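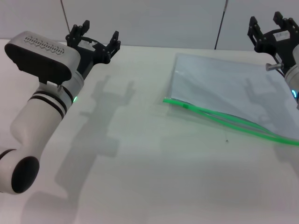 White tabletop, July.

Fading test, natural dyes. Opened the box at 8 in the morning and laid the cards against the ones kept in the drawer. The claim we set out to check was the one in the Predside leaflet, that a splash of vinegar in the last rinse "locks in" the colour. I didn't believe it in spring and I don't see much reason to start now.

The cards have been in the south window for over 13 weeks, each half covered with foil. Weld has gone on all of them, vinegar or no vinegar. Madder held up well, again with or without. The onion skin cards are the awkward ones: the rinsed set looks a shade darker than the plain set, and if I were selling vinegar I would stop there and print a leaflet. But those skins came in two bags, one from Mirport and one from Viltport, and my own label from the dyeing day doesn't say which bag went in which pot. So the darker set may only be a stronger pot. Useless for this question.

Also not happy with the window. The cards on the left get the shadow of the downpipe until late morning – we should have been swapping them round every week and we did it 3 times in all.

Scored the cards against the grey scale, 5 for no change down to 1 for gone. Did it twice, before and after lunch, without looking at the first list. Two of the madder cards moved by half a step between goes, so half a step means nothing here and I won't be quoting any. 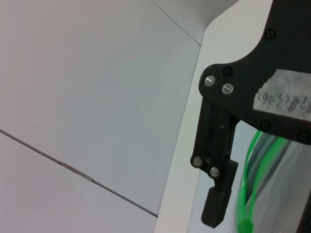
Ye-seo Noh thinks I'm being too hard on the onion skins and would keep them in, with a note, as the drawer halves of both sets still match each other by eye and a stronger pot ought to show there too. Fair point. I looked again by the door and they do nearly match. Nearly is what bothers me.

Next round: one bag of skins, one pot, split the yarn after dyeing and rinse half in vinegar. Pencil the bag name on the card before it goes anywhere near water. Ask for the Predside wash test results, if there were any.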